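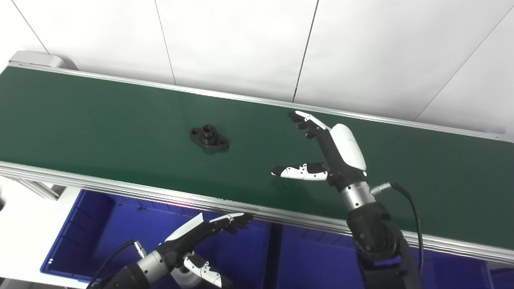 Prayer was never the hard part, one member of the Hidberg circle told us early on, it was sitting still afterward and not reaching for the next thing. We heard some version of this remark in nearly all of the interviews, and it has shaped the way we read the rest of the material, so we would like to stay with it a while before moving on to the written sources.

4.2 Silence after spoken prayer

The Hidberg and Provholm circles share a founder's rule, a short text that asks members to keep a silence "as long as the candle needs" once the last prayer has been spoken. The wording is lovely and not very helpful, and the two groups have come to read it in quite different ways. In Hidberg the silence is kept by the clock and ends with a small bell. In Provholm it ends when the eldest person present stands up, and we sat through evenings there when this took so long that the street outside had gone quiet before anyone moved. Members in both places were kind enough to let us stay, and patient with our questions over tea.

What interested us most was how people talked about the inner side of this waiting. The older members tended to speak of it as listening, and would mention the teachings on the heart as a lamp that fill the first of the Clarnamholm notebooks. Newer members used plainer words — rest, or simply quiet — and several worried that they were doing it wrong. When we brought this worry back to the longer-standing members they smiled at it, and said they had carried it themselves for years.

The Clarnamholm notebooks run to 200 leaves and were copied by hand at the Arruda retreat house, where we were allowed to read them in January (see Figure 4 for our outline of their contents). They say surprisingly little about technique. The writer returns again and again to gratitude, and to the idea that a prayer goes on working in a person who has stopped attending to it. One entry, headed 21st December, is made up of a single line on the longest night and the patience of seeds, and it is still read aloud in both circles at midwinter.

We do not want to make too much of the differences between the two groups. Members visit back and forth, and a woman from Provholm told us she rather likes the bell.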